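Trillumel Workplace Handling Records
Data card, third release

Summary

Trillumel is a collection of recordings and written notes from the introduction of two-arm robot stations at Urance, a company that prepares amenity and hygiene supplies for hotels and clinics. The recordings cover small handling tasks that were formerly done by hand at the packing benches. The notes cover what changed for the employees who worked there: shift patterns, job content, training time and reported strain. The two parts are published together and should be cited together.

Background

Before the stations were installed, sample checking at Urance was a manual job. An employee opened a finished pack, drew sheets from it, looked for tears or double feeds, and entered the result on a paper form. The work was light but repetitive, and complaints of wrist and shoulder pain were common on the evening shift. Management and the works council agreed in April to trial automated checking on two product lines, Lò (boxed facial tissue) and Alex (folded hand towels). The agreement stated that no position would be ended during the trial, and that any change of duties would be discussed with the employee beforehand.

Contents

The release holds about 3,000 task recordings, 12 shift logs in tabular form, and written responses from 13 employees. Each recording includes arm joint positions, gripper state, fixed camera video and a short outcome label. Outcome labels were entered by bench staff who had done the same check by hand. Responses are supplied as typed text, with names and other personal details removed.

Changes to work

Bench staff in the trial area moved from drawing samples to supervising stations, clearing faults and deciding doubtful cases. Most responses describe less physical strain. Several also describe longer periods of standing watch – a point the original plan did not foresee – and a loss of conversation, as the new station layout places people farther apart. Three respondents asked for a return to hand checking for part of each shift. Urance has since introduced a rotation in which no one supervises a station for more than two hours at a time.

Training took five days per employee. The training covered safe approach to the arms, restart after a stop, and use of the labeling screen. Employees who completed it were moved to a higher pay grade, and this should be kept in mind when reading the satisfaction scores.

Limitations

Soft, thin sheets are difficult to label consistently. A sheet drawn with a small tear may be marked as a pass by one person and a fail by another, and the label file keeps both entries where they differ. Lò is represented far more heavily than Alex. The responses come from one employer over one trial period and do not support general claims about employment.

Use and access

The records are intended for research on deformable object handling and on working conditions at automated stations. They may not be used to assess, rank or identify individual employees. Requests for the shift logs are reviewed separately from requests for the recordings and require a signed data agreement.

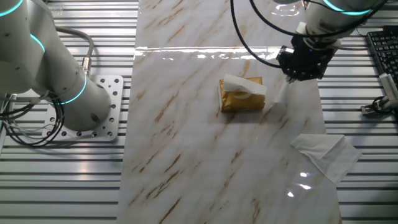 Corrections to labels or tables should be submitted with the recording number and the release version. Accepted corrections are listed in the change log at the next release.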